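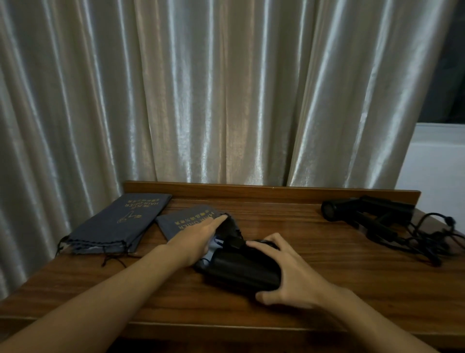

Keeping the shared spreadsheet in order: an interview with the records office at Ivaver

9 April 2026

Ivaver is a housing charity with one office in Horngate and another in Mitinton. Both offices work from the same set of spreadsheets, and for several years those files were in poor shape. We spoke to the person who runs the records office and asked what changed.

The main file is the repairs list. It has 60 columns, and until last July anyone on the staff could edit any of them. "People would sort one column and leave the others where they were," the records manager said. "You'd get the right address next to the wrong phone number. We found a block of 200 rows like that and had to put them back by hand from an old copy."

The first job was to turn the list into a proper table. In Excel this is done by clicking anywhere in the data and pressing Ctrl and T together. A box asks whether the table has headers, and the box should be ticked if the top row holds the column names. Once that is done, sorting one column moves the whole row with it.

"It took a minute. I'd been putting it off for two years because I thought it would break the formulas. It didn't break any of ours, but I did make a copy first and I'd tell anyone else to do the same."

The second job was the drop-down lists. The status column had been filled in by hand, and staff wrote "done", "Done", "finished" and "complete" for the same thing. Filters missed half of them. The records manager made a short list of allowed words on a separate sheet, selected the status column, opened the Data tab and chose Data Validation. Under Allow, she picked List and pointed the Source box at the words on the other sheet.

There are now 3 words on the list: open, booked and closed. Horngate wanted a fourth, for jobs waiting on parts, and was told to use the notes column. "They still ask," she said.

Existing entries are not changed when validation is added, so the old wording had to be cleared up separately. She used Find and Replace with "Match entire cell contents" switched on. Without that setting, replacing "done" would also have changed any cell where the word appeared as part of a longer note.
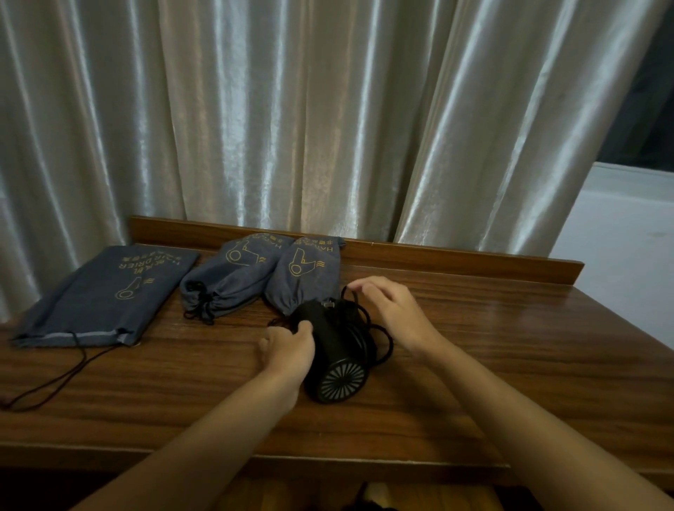
What do you do if someone pastes over the drop-down list?

"Pasting will wipe the validation out, and it doesn't warn you. I ask people to use Paste Special and then Values, which leaves the rule in place. If it has gone, I copy a good cell from the same column, select the bad ones, and use Paste Special again with Validation picked. It puts the rule back and leaves what's typed in the cell alone."

The third change was to protect the sheet. Cells in Excel are locked by default, but the lock has no effect until protection is turned on. The records manager selected the columns that staff need to type in, opened Format Cells, went to the Protection tab and cleared the Locked box. Then she chose Protect Sheet from the Review tab.

She did set a password, and it is kept with the office's other passwords in Mitinton. She does not regard it as security. "It stops accidents. It won't stop someone who wants to get in. Anything private is in a different file in a folder with its own permissions."

One side effect caught them out. Tables do not grow by themselves on a protected sheet, so staff could not add a new row at the bottom. The answer at Ivaver was to add 100 blank rows to the table before protecting it, and to add more when those are used up. She accepts that this is clumsy.

We asked about the column called Ok, which sits at the far right of the repairs list. It is older than anyone now in the office, and holds a tick or nothing. "A macro used to read it. The macro has gone but there's a report in Mitinton that still looks for the heading, so it stays. I've hidden it. If you right-click the column letters on either side you can unhide it, but please don't."

The next file to be sorted out is the contractors' list, which has merged cells in the top four rows. Those will have to be unmerged before it can be made into a table, and she has set aside an afternoon for it.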